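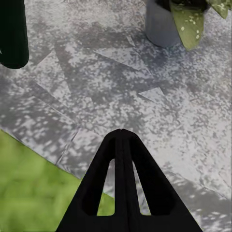 Should I water potted plants every day when it's hot out?

Go by the soil and leave the calendar out of it. Push a finger in up to the second knuckle, and if it feels dry down there, water until it runs out of the bottom. If it still feels cool and damp, check again tomorrow evening.

I'm asking for a bit more detail than that, if anyone has the patience for me! We moved into our place last November and inherited a round concrete patio with no shade on it at all. I've been filling it up with pots ever since (my spouse says I have a problem) and now that summer is properly here I can't keep up. Some of them wilt by lunchtime and perk up again at night, and a couple have yellow leaves at the bottom. I've been giving everything a good splash each morning before work. Am I drowning them or drying them out? They're in a mix of plain plastic and glazed pots, and most of them went into whatever bagged soil was on sale. Posted 4 July 2025, so I have a long weekend ahead of me to fix things.

Wollon
Member, 2745 posts

Welcome, and please don't be hard on yourself, every one of us has cooked a pot or two on a hot patio. Concrete soaks up the sun all day and keeps giving it back long after supper, so your plants are getting it from above and below. The wilting at lunchtime that goes away by itself at night is usually just the heat. The leaves lose water faster than the roots can pull it up, and then they catch up once the sun drops. If you see a droopy plant at noon and the soil is damp, leave the watering can where it is and go have some iced tea.

The yellow leaves at the bottom bother me more. A splash every morning wets the top inch and nothing else, and then the roots come up looking for it and get baked. Or, if the pot has no drain hole, the water collects down at the bottom where you can't see it and the roots sit in it. Both of those can give you yellow leaves, so tip one of the sad ones out of its pot and have a look. White firm roots are good news. Brown mushy ones that smell like a pond are not.

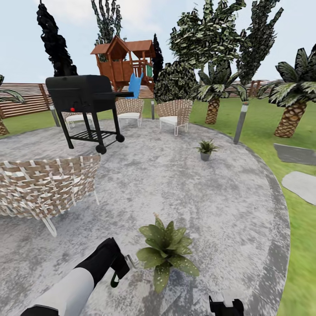 Potted plants on the patio, with the lawn behind the edge

What I do in a hot spell is water deeply in the early morning, let it drain, wait ten minutes and go around again. Bagged soil that has dried right out sheds water like a raincoat the first time, and it all runs down the inside of the pot and out the hole and you think you've done a fine job. The second round is the one that sinks in. If a pot is really far gone, stand it in a bucket until the bubbles stop.

Also, get them up off the concrete if you can. Pot feet, bricks, a couple of scraps of lumber, anything that lets air go underneath. I raised mine one summer when we had 9 days over a hundred and I wish I'd done it years before.

Brilora

just water them when they droop, thats what i do and mine are fine. also mulch

Fustitz
Member, 80 posts

I agree with nearly all of what Wollon wrote and would only add a few things from my own muddling along. Small pots are the troublemakers. A little one can dry out in an afternoon while the big one next to it is good for days, so if you water everything on the same schedule, somebody is always unhappy. I keep my small ones bunched together close to the kitchen door, where I trip over them and remember. Bunching them up helps anyway, they shade each other's sides a bit.
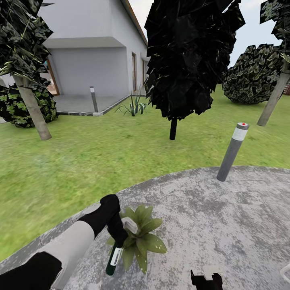 The other thing is feeding. All that deep watering washes the food out of the soil, and cheap bagged mix doesn't have much in it to begin with, so yellow lower leaves can also just mean a hungry plant. I use a half-strength liquid feed every other week through the summer, always on soil that's already damp. Never feed a wilted one, let it get a drink and a night's rest first. And if you go away for a weekend, drag everything into the shade of the house. I once left 40 pots out in full sun for a wedding and came home to a very sorry sight, though I'm happy to report the geraniums forgave me by August.

Let us know what the roots look like when you tip that one out!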